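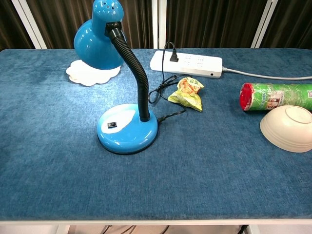 Page last changed in February by Edit Vida

Parents' anniversary on the same day as our wedding reception – how do we share the dance floor?

Posted by hudness_bride

Hi all! We're getting married this summer at the Sutter barn outside Flornano and I am SO excited, but I have one puzzle left. My fiancé's parents got married in 1982 on the very same date. They never had a proper reception (courthouse, then sandwiches at his aunt's house) and we'd love to give them a moment at ours. We have 105 guests coming and 56 of them are from his side, so plenty of people in the room will know what it means.

What I can't work out is where it goes. Before our first dance? After the parent dances? Do we tell them ahead of time or make it a surprise? His mom loves attention and his dad really, really doesn't. Dinner is at 6:30 and the band starts at 8, if that helps. They play until 11.

privico_dj

Oh, I love this! I've played a lot of weddings and the anniversary dance is my favorite part of the night, every single time. The way I usually run it is you do your own first dance, then the parent dances, then the band leader invites every married couple up. After a minute he asks anyone married less than a year to sit down (that's you two, so you get a laugh right away), then five years, then ten, and so on until it's down to the longest-married couples. If grandparents are coming, check whether somebody will outlast his parents! If so, skip the counting down and just have the leader say their names and the year halfway through the song.

It's great for a shy dad because he starts out in a crowd. By the time the floor thins out he's already dancing and it's only the last verse. Ask the band for something under four minutes – a long slow song feels endless when the whole room is looking at you. And do find out what they listened to back then. A band needs a few weeks to learn something new, so ask them now.

Do it early, too. If the band starts at 8, I'd want this finished by 8:30 so the older relatives are still there and the little cousins haven't taken over the floor.

marigold_and_rye

we did this for my in-laws and it was the best!! just tell the dad. my husband's father cried so hard he had to go outside and I think a heads up would have been kinder. we also had a little cake for them, same bakery as ours, lemon with white frosting, and everybody wanted the lemon one lol

Edit Vida

Congratulations! I agree with the two replies above on almost everything, especially telling his dad. You can still keep part of it a surprise. Let them both know there will be a dance, and keep the song to yourselves.

One more idea for the day itself: ask the aunt who hosted those sandwiches if she'd like to say a few words before dinner, two minutes at most. She was there, and she'll have a story that even your fiancé hasn't heard. We had an uncle do this at my sister's wedding and people were still repeating his lines at brunch the next morning!

Also, give your photographer their names and the song title in writing. Ours was changing a lens in the hallway during my parents' dance, and all we have is my cousin's phone video, mostly of her own shoes.

hudness_bride

You are all wonderful, thank you! We told his dad last night and he asked if he could pick the song. So that's settled, and now I need to call the band – and the bakery about lemon.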